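Sorting by Surface: Stelios Panagiotou on Handling Mixed Household Lots

Stelios Panagiotou has handled mixed lots for Vlachopoulos, a house clearance and resale firm, for 13 years. A mixed lot is whatever is left after the furniture, books and kitchenware have been pulled: desk supplies, toys, toiletries, hardware. We spoke on a Tuesday, before his first intake.

He starts with the work surface. Bare tabletops, he said, are a poor choice for small goods. "Anything round rolls, and anything thin is hard to pick up. On a cloth with some nap you can get a fingernail under it."

Color matters too. Panagiotou tried white felt and gave it up within a month. "Half of what comes out of a bathroom cabinet is white. On a dark blue or a dark green you see it right away. Small metal is still difficult. I go over the cloth with my palm before I clear it."

He leaves wide gaps between objects and keeps the tall ones toward the back, where they do not get knocked by a sleeve.

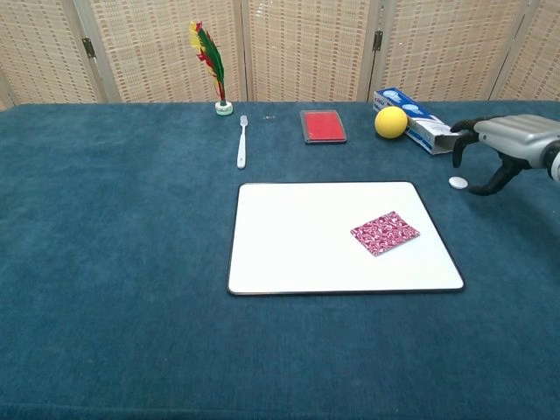 Shuttlecock, toothbrush and red ink pad on the dark cloth, with the folding screen behind.

Feathered goods get the most care. A kicking shuttlecock stands on its base, plume up, until it is boxed. "Lay it down under something and the feathers take a bend. You can steam them, but they do not come back the same."

Ink pads stay flat. Panagiotou tests each one with a single press on scrap paper and notes the result on the lot sheet. A dry pad is sold as dry. Toothbrushes are not resold in any condition; they go to the workshop, where his colleague Achilleas Sotiropoulos uses them on hinges and drawer runners.

The screen is there for drafts. "Paper labels move when a door opens," Panagiotou said. "It folds up, so I can get at the shelves."

Each finished lot gets a number and a shallow tray. The one he was preparing for that afternoon was lot 2241. He allows 3 trays to a shelf and does not stack them.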